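Review: the Nadar two-arm training kit, after six months

We bought Nadar in December to test one claim in its write-up: that a policy learned from people steering the arms can handle a job where one hand has to hold a lid and the other has to reach in. Our test job is red blocks, a clear bin with a ribbed lid, and a blue tray.

Setup took 2 days. The manual is thin on calibration, and the tape grid on the table was our own idea. 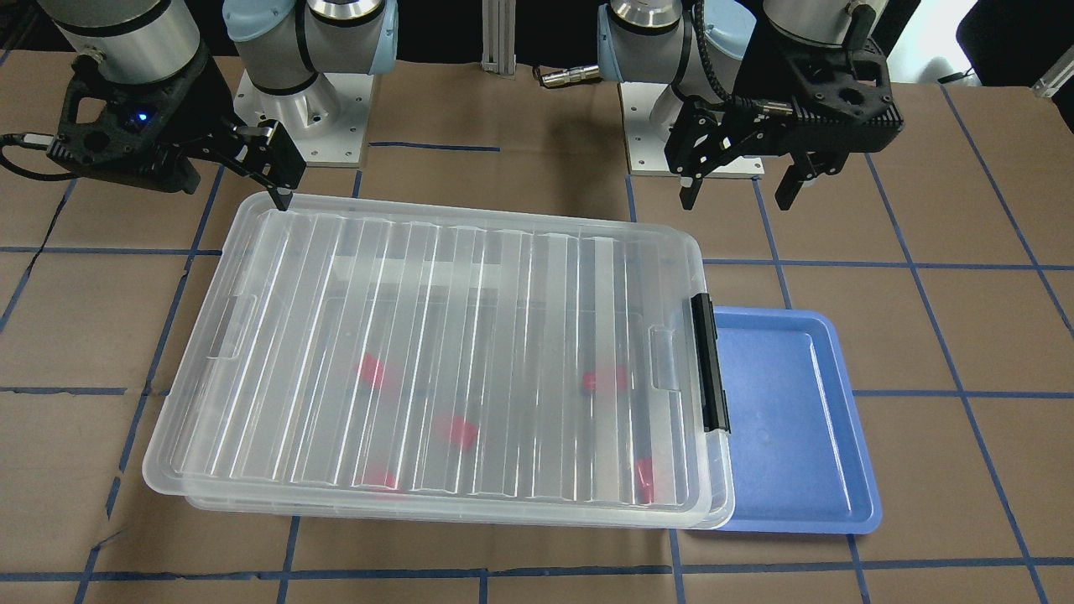 We collected 500 demonstrations and trained with the default settings. The lid was the weak point. Early policies pushed at the rim and never got it to slide. Raising the action chunk length to 16 steps helped more than adding data did.

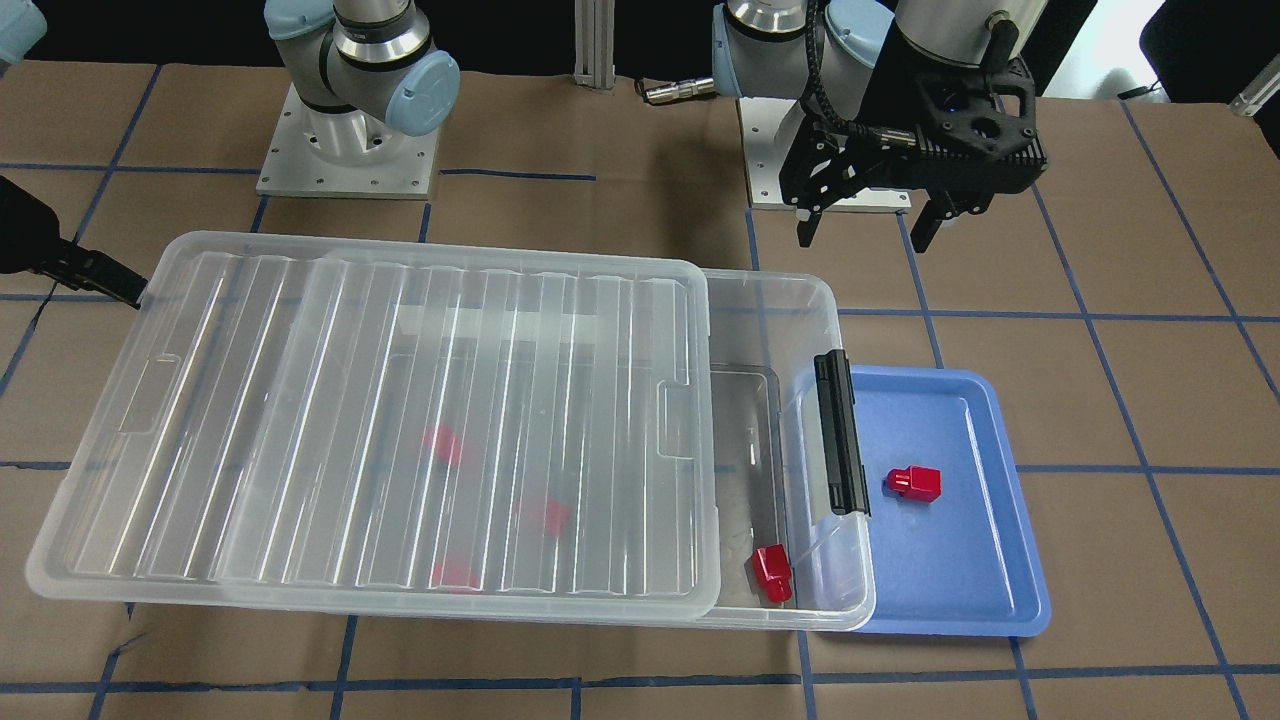

Lid partway across the bin, one block on the tray.

Once the lid is open, the block transfer is dependable. Blocks under the ribs are harder, and I think the blur through the plastic confuses the vision model. Truritz, the older package we used before, had the same trouble.
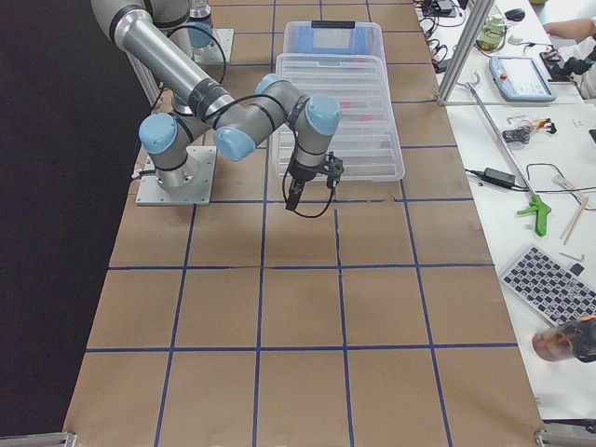
The software license cost us $3,075, arms not included. Support answered most questions within a day. The logging tool crashes if you rename a session while it is open, and that still isn't fixed.

I'd buy it again for research on two-handed tasks. For single-arm picking, it costs too much for what you get.

Rating: 4 out of 5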